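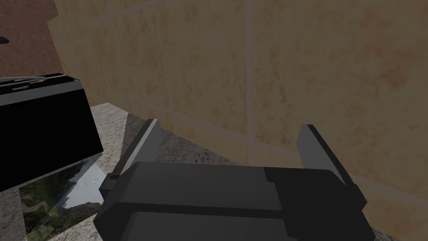

Wrist camera, jaws open, backsplash behind.

Ticket 722 - gripper comparison, sim kitchen/table set
Reporter: Fanni Vincze
Component: Teverura two-finger gripper vs. Dagdag gripper, Ikitz controller
Status: open

Problem
With the Teverura model loaded, the jaws stop short of the commanded width on close. The Dagdag model on the same controller build closes to target. Expected both to match within tolerance.

Log
Run 206. Default gains. Stall flag raised on Teverura at nearly 800 ms after the close command. No contact reported by the physics engine.

Run 207. Swapped the controller config between the two grippers. The fault stayed with Teverura, so the config is ruled out.

The wrist view also comes out rotated in some episodes - table along the top, beige tiles at the bottom.

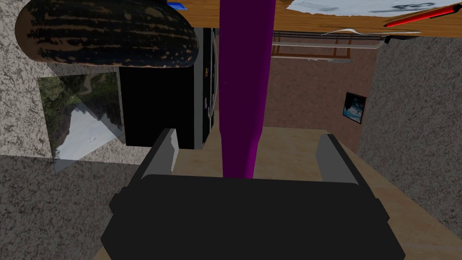

I checked the camera mount transform against the one in the Terdale branch and they are identical. The roll comes from the wrist joint pose at reset. Moved to its own ticket, 2702.

Steps to reproduce
1. Load the table layout and reset both arms. Confirm on the head camera that both grippers are in view.

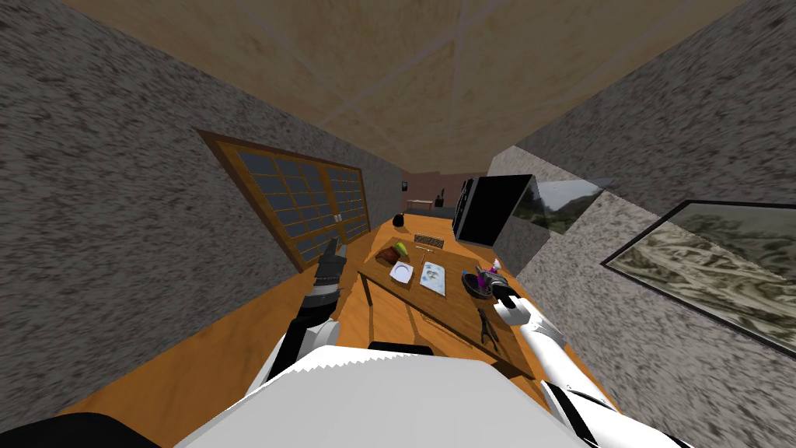 2. Open both grippers to full width.
3. Send close, no object between the fingers.
4. Compare commanded and reported width in the controller log.

Next
Check the joint limits in the Teverura model file - the lower limit looks like it was carried over from the July version. Please don't close this until the limits are confirmed.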